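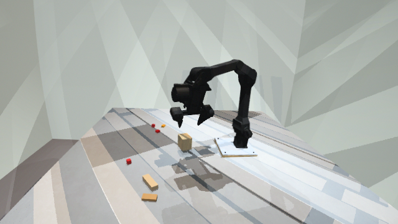
4. Recording a baseline set in the Drilitz simulator

Before you change anything in the training recipe, you need a baseline set that other groups can compare against. The steps in this section cover the randomized-surface task, in which the arm picks up the tan block and the walls, floor colors and shadows are drawn from a texture seed. Section 5 covers training on the set.

Start with a clean copy of the task folder. If you are working from the Kereama branch, merge it first, or the seeds will not line up with the published results.

4.1 Setting up the scene

1. Open the task file and select "tan block, small clutter".
2. Leave the clutter list as it is. The red cubes, the small yellow-orange piece and the two flat pieces on the near side are part of the task, and the policy has to ignore them.
3. Set the texture seed. Baseline seeds run from 1 to 22.
4. Set the lighting to "hard shadow".
5. Press Reset and wait for the joint readout to settle.

Note: The floor stripes and wall facets have no effect on contact. Only the color changes with the seed.

Caution: Do not move the base plate. The camera calibration is stored relative to it, and a shifted plate will spoil every episode recorded afterward.

4.2 Recording the approach and grasp

1. Open the gripper fully and bring it over the block with the fingers pointing down.
2. Start recording.
3. Lower the gripper until the top of the block is between the fingers.
4. Close the gripper at the slow setting.
5. Lift straight up, hold for 3 seconds, and stop recording.
6. Mark the episode as kept or discarded. Add a reason if you discard it. 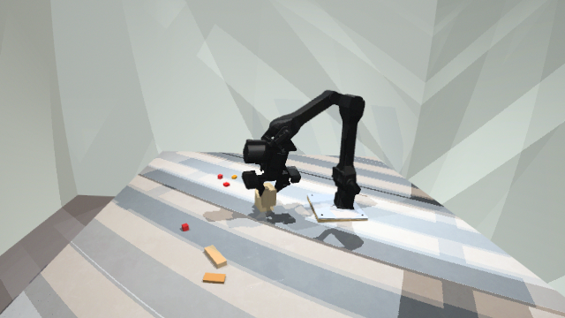 Can I use the same texture seed for both training and testing?
Keep them separate. Seeds 1 to 18 are for training and the remaining four are for testing. Scores from a shared seed come out too high and cannot be compared with the tables in the Stodmont report.

Record 12 episodes for each seed. Discarded episodes do not count toward the total, so keep going until the counter in the corner of the panel turns green.

Note: If the gripper passes through the block on closing, the physics step is too long. Halve it and record the episode again.

4.3 What the method measures

The baseline is scored twice, once on the training seeds and once on the test seeds. The difference between the two scores is called the surface gap. A policy that has learned the position of the block should show a small gap. One that leans on the floor color or the shape of the shadow will show a large one.

In the first round of runs, Olga Rocha and Margarida Bastos found that most failures on the test seeds happened during the approach. The gripper came down beside the block, usually toward the darker part of the arm's own shadow. Once the fingers were on either side of the block, the grasp itself was rarely the problem. For this reason the log stores the approach and the grasp as separate results, and you should report both.

Caution: Do not average the two results into one number. The comparison script will reject the file.

4.4 Saving the set

1. Run the checker on the episode folder.
2. Fix or re-record anything it lists.
3. Export the set with the seed list attached.
4. Send the export to Albertina Calado for the shared drive. Sets sent in after September need the new header.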